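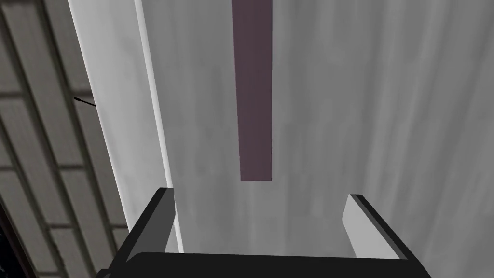
The Ferry Clock

A story by Griet Verbeke

1

The clock at the Brusdale ferry landing ran slow, and everyone who used the boat knew by how much. It lost seven minutes over the course of a day. Ultan Scanlon wound it every morning before the first crossing and put it right by the radio, and by supper it was behind again.

He had sold tickets there for thirty years. The office had a stove, a stool, a counter with a brass lip and a window that faced the water. On the far side was Witlow, where people had jobs. On this side was Brusdale, where they slept.

In June a letter came from the county. It said the landing would get a new clock, one that set itself, and that the old one would be taken down and offered for sale. Ultan read it standing up. Then he put it under the cash drawer and sold a return ticket to Izzati Teoh, who was early as usual.

"You look like you swallowed something," she said.

"They're taking the clock."

She looked up at it. "What are they asking for it?"

He hadn't thought of that. He took the letter out again and found the line near the bottom. They were asking 300 dollars.

"That's a lot for a clock that doesn't work," Izzati said.

"It works. It's slow."

The boat blew its horn and she went down the ramp with her bag against her hip.

All that week he told people as they came through. He didn't ask them for anything. He said it the way he would say the tide was late or the coffee was out. Most of them said it was a shame and took their change. A man he didn't know said it was about time, and laughed, and waited for Ultan to laugh too.

The 5:40 was the boat that mattered. In the morning the clock was still close to right and nobody thought about it, but by evening people stood under it and did the sum. They came off the boat tired and looked up and added six, or seven, and then they knew whether the bus up the hill had gone. Children learned to do it before they learned to subtract in school. Ultan had seen them at it, moving their lips.

He wondered what they would do with a clock that was right. Add seven to it anyway, probably, for a month or so, and run for a bus that wasn't there yet.

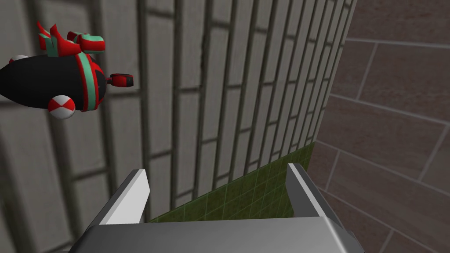
Joon-young Woo said a clock was only a clock, and that he would be glad to stop doing arithmetic on an empty stomach. He said this leaning on the counter with his ticket already in his hand.

"You can stop any time you want," Ultan said.

"I can't, though. I look at the one in my kitchen and add seven. My wife says I'm going to miss my own funeral."

"You'll be early for it."

Joon-young thought this over. "Early, yes," he said. "I'd be standing around."

He went out to the rail. Ultan tore the stubs and put them in the box.

That night he opened the coffee can he kept at the back of the pantry and spread the money on the table. He had been saving it for a coat. He had looked at the coat twice in the window at Heo's, a gray wool one with a deep collar, and both times he had gone home without trying it on. There was enough for the coat. There wasn't enough for the clock.

He put the money back and washed his plate.

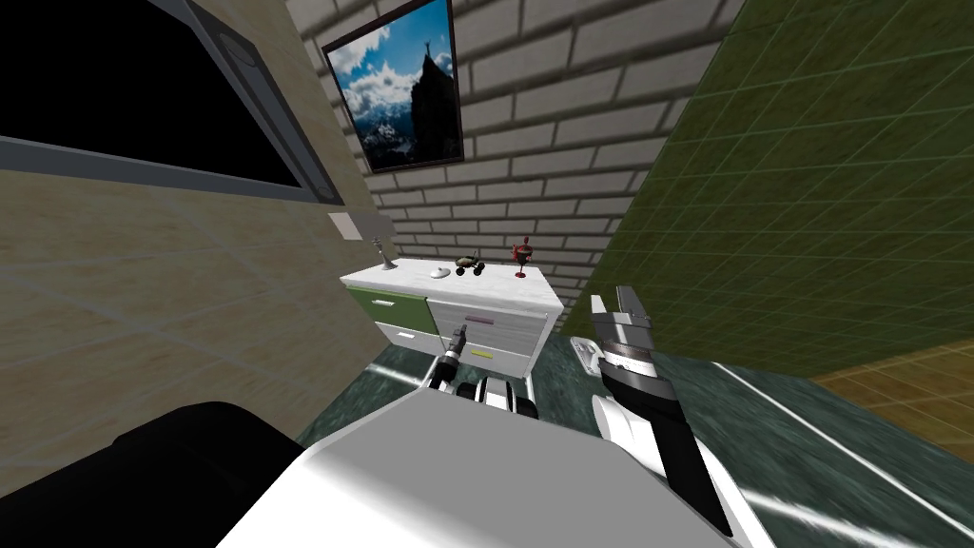

2

Eun-seong Hyun came from the county to take the measurements. She had a folding rule and a pencil, and she asked before she stood on the stool.

"It's heavier than it looks," Ultan told her.

"I'm not taking it today. I only need the size of the hole." She wrote something on her wrist, then wrote it again on paper. "Who's been oiling this?"

"I have."

"With what?"

He showed her the can. She read the label and gave it back to him.

"It's too thick," she said. "It's what you'd use on a gate. It drags, and that's why you lose time. How long have you used it?"

"Since I started. The man before me left it on the shelf."

She climbed down and sat on the stool. A gull was walking on the roof and they both listened to it.

"I could clean it," she said. "It would take me the afternoon. If it kept good time I could write that down, and they might leave it where it is. They don't like spending money in Wallitska."

Ultan looked at the can. It was nearly full. He had bought the same kind every time, and had gone to some trouble over it when the hardware store closed.

"Would it still be slow?" he asked.

"No. It would be right."

"All the time?"

"Close enough that you wouldn't notice."

The midday boat was coming in. He could see 13 people at the rail, because on a quiet boat he always counted, and he knew most of them by their hats. He got up and unlocked the gate and let them through. 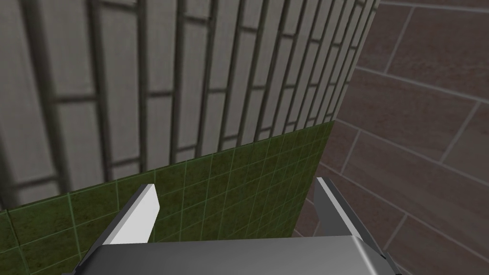

When he came back she had not moved. She had taken out a sandwich and was eating half of it, with the other half on its paper on the counter, on his side.

He ate it. It was egg, with too much pepper.

"Could you clean it," he said, "and then set it seven minutes behind?"

She chewed for a while. "I'd have to write down that it was right."

"It would be right when you wrote it."

"And afterward?"

"Afterward I wind it," Ultan said. "Every morning. That's my job."

She wiped her hands and unfolded the rule again, though she had already taken the measurements. Then she put it in her bag and asked him whether he had any rags.

He had a drawer full. He got them out and held the stool steady while she climbed up.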